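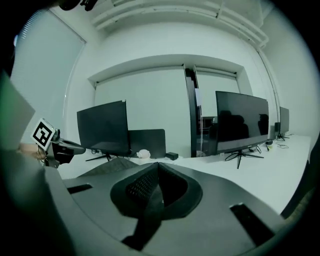 Gaétan Dhillon asked whether the dividers really have to come up to the monitors, or whether a lower one would do the job just as well with people able to see each other when they want to. That got everybody talking before the agenda had been read out, so the group agreed to take the desk item first and leave the rest in the order they were sent.

Minutes of the Workspace Group, Sodley office
February meeting, started at 10 in the small meeting room
Present: Ginette Hawthorne (chair), Itsuki Sakai (minutes), Gaétan Dhillon, Huguette Sandhu
Regrets: Isabelle Gosselin (sent written comments, see item 3)

1. Desks and dividers

Ginette said she is delighted with the long white desk and would be happy to see the same thing by the windows. There is room to spread out a drawing next to a keyboard, and the white top makes that side of the office so much brighter! Huguette agreed and said the gray dividers look great against it.

On Gaétan's question: the divider there now is lower than the monitor beside it, and he likes it that way. His worry is the sample Ploltard sent over, which is taller and would block the view down the room. Huguette pointed out that people on the phone a lot might love the taller one. Itsuki suggested keeping the low gray style as the standard and letting anyone who takes calls all morning ask for the tall one. Everyone liked this.

There was a side discussion about the rounded top edge. Huguette is very much in favor (you can lean an arm on it and nothing digs in). The Ploltard sample has a square edge. Gaétan will ask if it comes rounded.

Agreed: low gray dividers as standard for the window row. Tall ones on request.
Action: Gaétan to write to Ploltard about the edge and about fabric swatches.

2. Monitors and stands

Itsuki brought up the splayed-leg stands. They hold the screen nicely and look light on the desk, but the legs reach out a long way and land right where people want to put a notebook. Huguette said she slides hers back until the legs are almost at the divider and then has plenty of space in front. Ginette tried clamp arms at the Leclerc office last year and was thrilled with them – the whole desk under the screen stays clear, and turning the monitor to show a colleague something takes one hand.

Gaétan was less sure about clamps on our desktops. The back edge needs to be thick enough and he would like to see one fitted before we order a batch. Leclerc has offered to lend us 2 arms for a month.

Agreed: borrow the arms, try them on the window row, talk again next meeting.
Action: Ginette to collect the arms from Leclerc. Itsuki to set up a sheet where people can leave comments.

Anyone with a black monitor who would prefer to keep the stand is welcome to. No one is going to be made to swap.

3. Chairs

Isabelle's comments were read out. She has been sitting in one of the gray fabric chairs since it arrived and wrote that it is "the first office chair I have looked forward to on a Monday morning." (Itsuki notes that the group had a good laugh and has decided to leave that in.) She would like the next lot to have the same textured back and asks that we please not go over to a shiny covering, which she finds sticky in summer.

Huguette has the price from Biltura for the next chairs: $754 each with arms. Ginette thought that was high but fair for something people sit in all day. Gaétan asked about a darker gray, as he expects the lighter fabric to show marks sooner. Biltura can do either color at the same price, and the two would look fine mixed along the same desk.

Huguette also reported that the height lever on the older chairs is stiff and that a drop of the right oil fixes it. She did her own and is very pleased with it. She is happy to go down the row with anyone who wants to learn how.

Agreed: stay with Biltura, textured gray fabric, a mix of lighter and darker.
Action: Huguette to confirm the order and ask about delivery up the back stairs.

4. Cables and small stuff on the desks

A lively item! Ginette would love the cables to run along the back of the desk in a tray, tied at every leg, so the floor can be cleaned properly. Gaétan has a tray at home that he put up in an afternoon and will bring in a photo. Itsuki asked that whatever we choose can be opened again without cutting ties, as half the office moves seats when the Leclerc people visit.

Budget for trays, ties and power strips was set at about $800. Anything left over goes toward desk lamps, which Huguette has been asking for since the fall.

On tidying: the group does not want a clear-desk rule. Ginette proposed a shared shelf near the door for tools, samples and things in progress, with a label and a name on each box. People working at the long desk can then leave a project out during the day and put it on the shelf in the evening if somebody else has the spot next.

Agreed: shelf to go up by the door.
Action: Itsuki to measure the wall and check that the door still opens all the way.

5. Moving day for the window row

The old desks come out first, then the floor gets cleaned, then the new ones go in. Gaétan thinks this can be done in a single day if everybody packs their own drawer the afternoon before. Huguette offered to bring muffins, and this was approved with great enthusiasm.

Monitors should be unplugged by their users and stood together on the long desk, screens facing the same way. Please put a sticky note with your name on the back. Chairs can wait in the hallway as long as the fire door is kept clear.

Action: Ginette to send a note to all staff with the plan and a sketch of the new row.

6. Any other business

Gaétan would like one plant per row. Ginette is in favor. Huguette will water it if it is not a fern.

Itsuki asked for the swatches to be left out for everyone to look at before the fabric is settled. Yes, on the shelf, or on the windowsill until the shelf is up.

Next meeting in March, same room. Isabelle to chair.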